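Sep 18, 2022
Notebook, sim bench. Entry by Elsie Sheehan
Subject: open day demo, board test cell in simulation

Visit by the Kustholm group, hosted by us. Tharun Pai ran the console, I took notes. Declan Ó Flaithearta handled the talk at the door and sent people through in batches. Slamet Halim came over from Amirine for the second half and asked most of the useful questions.

1. Setup

Same cell model as in January, new room. Arm on the green base at the far end of the table, blue mat in front of it, everything the task needs placed on or along the mat. Red and green bins side by side at the left end, fixture with the board next to the red one, black holder with the two gray pads to the right of the fixture. Near half of the table left bare. Ha-rang wanted it kept clear for the second fixture, which is not modeled yet.

Loaded scene file 18. Physics step unchanged. Restarted once before the visitors came in, after the viewer lost its window size on the projector.

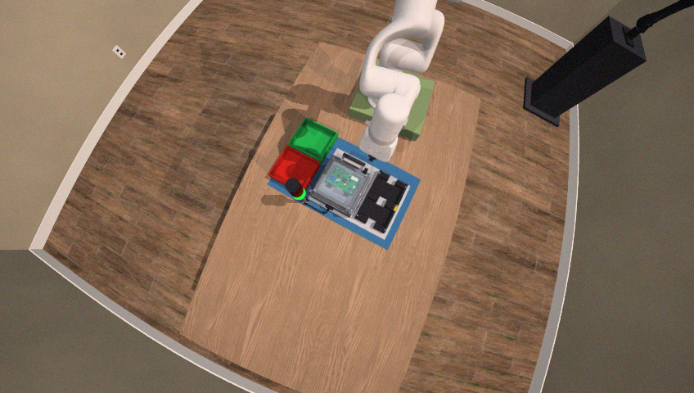

2. Demo run

Tharun explained the bins first: red for rejects, green for passes. Then the fixture. Most questions were about the cover and the handle, and whether contact on the handle is computed or scripted. It is computed. Slamet asked for the friction value and did not like it. He uses a lower one on the Horgan fixtures. To be compared.

Someone from Kustholm asked how many resets we log. Batch total as of this morning is 2,793 against a target of 3,000. The remainder is queued overnight.

Switched to the close view for the fixture discussion. From this angle the board reads well enough through the cover, and the handle stands clear of the bar. Shadows on the mat are heavier than I would like. Ha-rang Pyo says the light is inherited from the Narnunik template and can be overridden per scene.
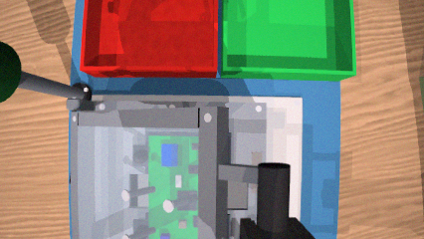
Close view, bins at top, fixture with see-through cover below.

3. Open items

Friction on handle: get Slamet's number, rerun 100 resets with each value, same seeds.
Light override: Ha-rang.
Projector window size: fix in the launch script, Tharun.
Cover transparency: Declan thinks visitors would follow better with it lower. Leave as is until the camera settings are frozen.
Second fixture: no date. Ask Kustholm for the drawing again, the one they sent has no hole positions.

Console log saved with the scene file.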